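About Balent

Balent is a communications studio for nonprofits, public agencies and research groups. We help them work out who they need to reach, what they want those people to do, and how to tell when it has happened. Our office is in Emidcombe, and most of our clients are within a day's drive of it.

The studio was started by Rebecca Donati and Ming-te Kwok, who had worked together in the press office of a regional health service. Much of their job there was writing leaflets. When they left, they took on a single client, a tenants' advice line that had plenty of posters and very few callers. That project took 15 months and is still the one we describe when people ask how we work.

We now have a staff of five. Rebecca runs client work and Ming-te looks after research. Yupin Yimyam leads writing and editing in English and Thai. Gaëtan Maillard handles design and print. Raffaele Carbone joined from local radio and produces our audio and video, and he also teaches the interview part of our training course.

What we do

Most of our projects begin with interviews. We talk to the people a client is trying to reach before we write anything, usually in their own homes or workplaces. From those talks we write a short brief that names one audience and one action. The client signs off on it, and the campaign is built from there.

We also run a 2-day course called Groltlow, for staff who have been handed communications on top of another job. It covers plain writing, interviewing, working with reporters and reading survey results. Groups are kept to 15 people. Courses are held in our office or at the client's, and the materials are included in the fee.

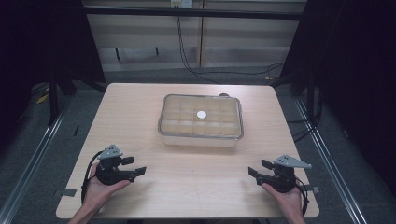
Do you work with organizations that have no communications staff?

Most of our clients are in that position. We ask for one contact person who can make decisions and can give us 3 hours a week while the project is running.

How we charge

We quote a fixed fee after the first meeting, which is free. Printing, translation and paid advertising are listed separately and billed at cost. Smaller charities can pay in installments over the life of the project. We do not take work from political parties or candidates.

Since opening we have completed 42 projects, on subjects including school meals, flood insurance, hearing tests and bus routes. Summaries of the ones we have permission to share are on the Projects page, along with the survey questions we used.

Contact

Write to the studio through the Contact page and tell us what you are working on and when you need it done. Rebecca or Yupin will reply. The office is open Monday to Friday and closes for 2 weeks in August.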